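3.2 Wear of shared work surfaces

In the Endale survey we asked 40 users of shared rooms how they judge a tabletop. Most of them looked first for crumbs and dust on the wood grain.
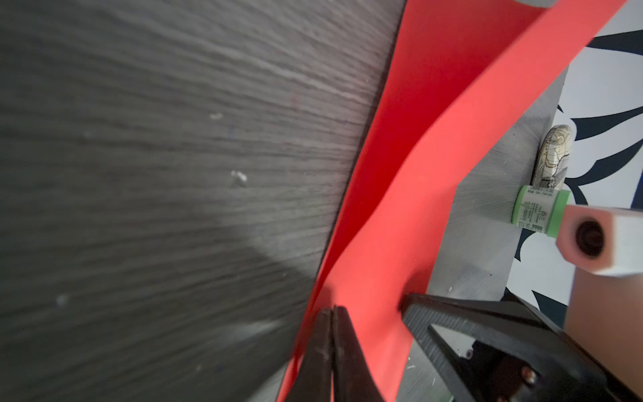
Graça Cunha objected that clean does not mean cared for, and that a dark surface shows every pale speck after one day. We therefore scored dirt and damage separately. Color of the surface had a small effect on both scores (Figure 4).
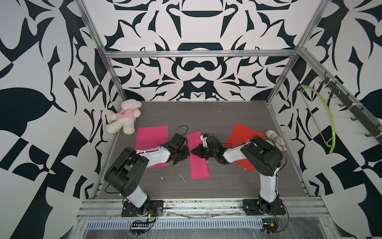 Figure 4. Gray wood-grain surface with pink paper sheet.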